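Subject: Re: Spare room bedding and the under-bed boxes
From: Priya Yazzie
To: Household Sorting list
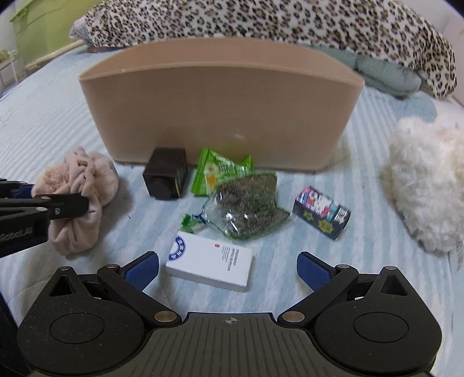
Thanks for the long answer, Alaric, and to the others who wrote to me off list. I have now started on the spare room and this is where I have got to, with replies to your points further down. I decided to do the sorting on the bed, as several people suggested, because the floor in there is taken up by the things from the wardrobe and I can't kneel for long anyway. The covers are off and I am working straight on the quilted mattress cover, the blue and white striped one, which will go in the wash at the end. The big tan bin sits towards the back of the bed and the small things go in front of it until I have decided about them. The pink fleece has been in and out of three different piles already. I still don't know whether it is a blanket for visitors or a rag.

Alaric Montoya wrote:

> Priya, I did our box room in May and made most of the mistakes, so
> here they are. First, don't buy any containers until you know what is
> left. I bought a set of Sulel boxes with clip lids before I had opened
> a single bag and they were all too tall for the shelf. They are in the
> loft now with nothing in them.
>
> Second, take one category at a time. I know people say to do one
> drawer or one shelf at a time, but the bedding in our house was in
> four different places and I would have kept all of it if I hadn't put
> it together.

I agree with the second point more than I expected to. I began with the drawer under the bed and found pillowcases, then went to the airing cupboard for something else and found more pillowcases, and after that I went round the house and fetched the lot. Put together they made a pile up to my elbow. We have two beds and a sofa bed. I kept the ones that match a duvet cover and the plain white ones, and the rest have gone in a bag for the animal rescue place, who take bedding as long as it has no filling.

They won't take pillows or duvets, by the way. I rang them on Tuesday to check. The woman said they get offered duvets every day and have to turn them down, as the dogs pull them apart. Towels are always wanted, any condition. Fleece is wanted too, so that is where the pink one may end up.

On the containers, I had the bin already. It came from my mother's house and she kept potatoes in it, then wellingtons. It has no lid, so it is no use for anything that has to stay free of dust, but for sorting I prefer it to a box with a lid because I don't have to keep putting the lid somewhere. The rounded ends waste a bit of space if you are packing it with folded things. Rolled things go in better.

> Third, have a place for odds and ends from the start. You will find
> batteries, keys, chargers, a torch, a curtain hook. If you get up and
> put each one away you will never finish. I used a washing-up bowl.

I did get up and put each one away, for the whole of the first afternoon, and I finished one drawer. Since then they wait on the bed and I deal with them at the end of each session. I don't mind them being out in view. If I put them in a bowl I would push the bowl under the bed and that would be that for a year.

So far the odds and ends have included a reel of Iwasaki thread in a green that matches nothing we own, a tape measure, the missing foot from the bedside table, a bag of curtain gliders and a luggage strap. The table foot was a good find. It has been standing on a folded bit of card since we moved in.

> Fourth, and you may not agree, but I would not use vacuum bags for
> anything with feathers in it. I used the large Brodell ones. The
> synthetic duvet came back perfectly well after the winter. The feather
> one has never been the same and has a flat patch in the middle.

I do agree, although I haven't got a feather duvet any longer. I have two feather pillows and they are going in a cotton case on the top shelf with nothing on top of them. For the synthetic duvet I was going to use one of the bags but I have read mixed things about whether the valves hold. Did yours? The last set I had (not Brodell, I have forgotten the make) let the air back in within a week or so and the bag wedged itself under the slats. I had to cut it to get it out.

> Fifth, measure under the bed at the lowest point. Ours has a bar
> across the middle.

Ours has a bar as well, and I would not have thought of it. The space is deep enough at the sides and then loses a good bit in the middle, so a box will slide in from either side but not through. That means two short boxes instead of one long one. I have been looking at the Trimine ones with wheels. Does anybody have these on carpet? The wheels look very small in the pictures and ours is a thick carpet. If they don't roll I would sooner have plain ones and save the money.

A few other things that people asked me about.

Labels. I have been writing on masking tape with a marker pen. It peels off cleanly from plastic and it does not peel off cleanly from card. I put the label on the short end that faces out, because last time I put them on the lids and had to pull every box out to read it.

Mattress cover. Someone asked whether a quilted one shrinks. Mine did, a little, on the first wash, and it now takes two people to get the last corner on. It hasn't shrunk any more since. I wash it at forty and dry it over the banister, as it bunches up in the machine when I tumble it and the filling goes into lumps. It needs turning halfway through the day or the underside stays damp.

Fleece. I was asked whether it is worth keeping fleece throws at all. I think it depends on how many times they have been through a dryer. The ones we have always dried on the line are still soft. One that went in the dryer every week has gone hard and bobbly and I wouldn't put it on a visitor's bed. Don't use fabric softener on them either, as it seems to flatten the pile. I fold them in thirds and then roll them, which takes up less of the shelf than folding them square, and they don't slide about.

Order of work. This is what I have settled on after a slow start. I strip the bed first thing so that the mattress gets some air. I bring in one kind of thing and put all of it at the foot end. The bin goes at the back and takes whatever is staying in the room. Anything leaving the room goes straight into a bag on the landing, and the bag goes in the car when it is full. I stop by four o'clock, whatever state it is in, because the bed has to be made up again if my son is staying, and I once left it too late and he slept under the coats.

I have not been able to stick to the rule of handling each thing only once. I have seen it recommended on this list more than once, and for post and papers I can see the sense, but with bedding I need to see how much there is before I can say what goes. I pick most things up twice. I don't think it has cost me much time.

What is left is the wardrobe floor, which is shoes and a suitcase, and the top shelf, which I can't see into without the steps. I know there is a sleeping bag up there. There may be two. I also have to decide about the curtains from the old house, which are lined and were expensive and don't fit any window here. They are too short for the front room by 12 centimetres. I have thought about adding a band along the bottom but I would have to find a fabric that went with them, and I have been thinking about it for long enough that I suspect I won't. If anybody on the list has smaller windows than we have and would like them, they are a plain oatmeal colour and in good order apart from some fading on the leading edge of one. I can bring them to anyone on this side of town.

So my questions again, in case they are lost in all that:

Do the valves on the Brodell bags hold for a whole winter?

Do the Trimine boxes roll on carpet?

Is there anywhere that takes synthetic pillows, or is it only the tip?

I will write again when the wardrobe is done. It won't be this week as we have the plumber in and he needs the landing clear, so the bags have to go first.

Priya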